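Pegs, pegs and more pegs

2019-11-14

So I promised an update on the peg board, and I've finally got a quiet evening to write one. Short version: we're collecting, it's slow, and I now dream in blue plastic.

For anyone who missed the last post, Workar is our two-armed robot and the job is putting blue parts into the holes and slots on a white board. I drive the arms, everything gets recorded, and each go is saved as one example for the learning system (we call ours Plenau, don't ask) to copy from. The target for this first batch is 2000 examples. We also play with the colour of the lights between goes, so that Plenau doesn't decide the whole world is one shade of white.
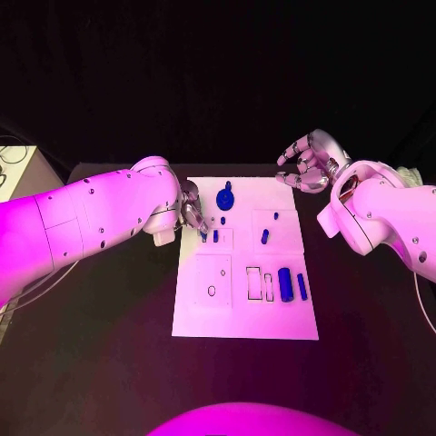 Why do you need so many goes at the same little task?

Because no two are the same, even when I'm trying. I come in a bit higher, or a peg has rolled a finger's width to the left, and the model needs to meet all of that in training if it's going to cope with it later. With a small pile of examples it mostly learns one path through the air and sticks to it, peg or no peg!

As of this afternoon we're at 1648 saved. I threw out 66 on top of that, mostly ones where I dithered over a slot for ages, and a few where I'd pressed record and then gone back to my tea. I did wonder about keeping the dithery ones. Hesitation is real, after all, but Plenau picks it up like a bad accent and then hovers over everything, so out they went.

The slim pieces are the hardest for me. The fingers have to come down almost on top of them, and from the head view the hand hides the very thing you want to look at.

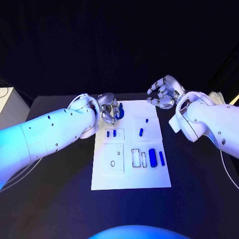 Blue lights on, small part in the left hand, right hand waiting its turn.

My other headache is labelling. Tsuji, our little sorting script, is meant to tag which arm did what, and it's fine until both arms are hanging over the board together. Then it guesses. I've been going through those by hand with the Gredance viewer, which lets you scrub back and forth (lovely) but forgets your place whenever you close it (less lovely).

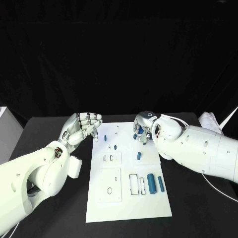
I've also started moving the starting positions of the hands more than I used to. Early on I always parked them in the same spot, and the first trained version got properly lost if they began anywhere else. Now I set off from somewhere a bit different each time, high, low, off to one side, and I try to vary which part I go for first as well. It makes each session messier to drive, but the test runs already look less stiff to me.

Next up is finishing the batch, then a fresh training run in January once the computer is free. If anyone has a better way of tagging two arms at once, please leave a comment, I'm all ears!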